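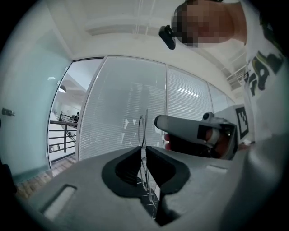
Fig. 1. White floor with thin dark veining, in the manner of polished marble.

Interior Materials, handout 6: Stone floors and the things that pass for them

Notes for the session on April 10, 2006. Please bring your sample boxes, and a pencil you don't mind blunting.

Last time we got as far as slate and I ran out of breath, so we're starting with marble and working outwards. I've typed these up mostly from my own scribbles. If a bit makes no sense, shout during the break and I'll fix it for the next group.

What marble is

Marble starts life as limestone. Bury it, squeeze it, warm it up for a very long time, and the calcite grains in it regrow into a tight mesh of interlocking crystals. That mesh is why a good white marble seems to glow a little: light gets a short way in before it bounces back out. The veins are the impurities – clay, iron, graphite, whatever was in the mud to begin with – smeared and folded while all this was going on. Pure calcite gives you white. Grey and black veins are often carbon, and green usually means serpentine.

Trade names are a mess and I want you to be suspicious of them. A stone yard will happily sell you a "marble" that's a limestone able to take a polish, and geologists get very cross about it. For this course I'm fairly relaxed as long as you write down which sense you mean.

How it behaves underfoot

It's soft! Calcite is 3 on the Mohs scale, so the grit on the bottom of a shoe (mostly quartz, which is 7) will scratch it every time. A polished marble floor in a busy doorway goes dull along the walking line, and you can read where people go just by crouching and looking towards a window. Try it in the foyer at Evangelista House on your way home.

Acid is the other enemy. Lemon juice, wine, vinegar, most bathroom descalers. They don't stain it, they eat it, and what you see is a pale matt patch called an etch. Students mix up etches and stains in every single exam. A stain is something soaked in and can sometimes be drawn out with a poultice. An etch is missing surface and has to be re-honed.

The lookalikes

Porcelain tile with a printed face is the big one now. It's harder, it shrugs off lemon juice, and the better ones are very convincing from standing height. What gives the game away is repetition. The printer has a limited number of faces, so go looking for the same vein twice. The Votine range we've got in the store has 6 faces, and once you've spotted the one with the forked vein you'll never stop seeing it.

Terrazzo we'll do properly with Josué Seixas, who is coming in to pour a small panel with us. Wear old shoes. Vinyl and laminate versions I'll mostly leave you to read up on, though do handle the Gramia samples, as the joints are worth a look.

A worked costing (from the Zimside hallway)

This is the job I keep going on about. The hallway was 60 square metres and the client had 1,115 pounds left for sealing and upkeep once the stone was down. Socorro Mosquera, who laid it, wanted 300 of that kept back for one re-hone of the strip by the front door. I thought that was gloomy of her. Two winters later I rang to say sorry and to book the re-hone.

Work out what's left per square metre for everything else and tell me whether you'd have signed it off. Show your sums. I don't mind which way you come down.

Before next week

Read the chapter on finishes – polished, honed, tumbled, brushed – and find one floor near you that has the wrong one. Half a page, with a sketch of the wear pattern. The March essays are marked and in the tray outside my room, apart from the two with no name on, which are on my desk until somebody claims them.

Slip resistance is moved to handout 7. I know it says otherwise on the timetable.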